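Your first grasp in the kitchen sim

Welcome to week 6 of the Prirdale robotics club! Load the Lekota kitchen, switch to the wrist view and lower the arm slowly over the counter.

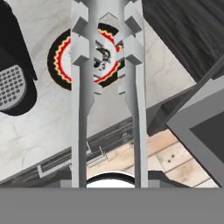 Wrist view with the fingers over the plate.

Check your spacing before you close anything. If a finger is crossing the rim, back up 50 mm and try again – resets are free, so use them!
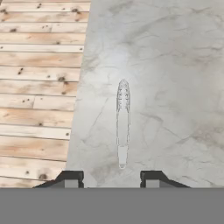

Once the fingers are lined up, go down in small steps and save the run after every try. Our Hultarton team trained on 235 saved runs, and we'd love to hit 1000 by October. Bring yours on Wednesday!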